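Tolerances belong on the drawing

Small manufacturers have fallen into the habit of sending out a three-dimensional model and calling it a specification. The model is complete in one sense, because every surface has a size and a position. It says nothing on how far the finished part may depart from them. I think the habit is a bad one, and that the dimensioned drawing should remain the controlling document for any part that has to fit another.

A model holds exact values. A slot modelled at 15 mm is 15 mm to as many decimal places as the software keeps. The shop cannot make that slot, and has to choose an allowance. If the order is silent, the allowance comes from the shop's general terms, which are written for the shop's convenience and differ from one supplier to the next.

In January the Stotik workshop compared two batches of the same bracket, one from Tarka and one from Paiva. Both had been ordered from a single model file with no drawing. The order was for 2,000 pieces, of which 1,532 went together with the mating rail and the remainder did not. Neither supplier had broken its own terms. Tarka applied a symmetrical allowance to every feature. Paiva applied it to the outside sizes only and let the slot follow the cutter. The rejected parts were scrapped at the buyer's cost, and I cannot see what argument the buyer could have made.

The usual reply is that tolerances can be attached to the model itself. They can, and where both parties have software that reads them I have no objection. In practice the file is converted at least once on its way to the machine, and the notes are the first thing to be lost. A flat sheet with a revision letter survives conversion, printing and a greasy bench.

A second reply is that drawings take time. For a bracket with 4 critical features the time is less than an hour. The features that need control are the ones that touch something else, and the rest can be covered by a general note. If the designer does not know which features those are, the design is not ready to order. 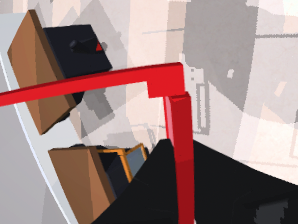 Rendered view with a red bar and upright post. No sizes given.

Rendered views have their uses. They settle arguments over general shape and show a customer what is proposed. They should be marked for reference only and kept out of the order pack. At Jadora the purchasing form now has a box for the drawing number, and an order with the box left blank goes back to the person who raised it. I would like to see other buyers adopt the same rule, starting with their mating parts.

February 10, 2018

Contact | Copyright | Back to top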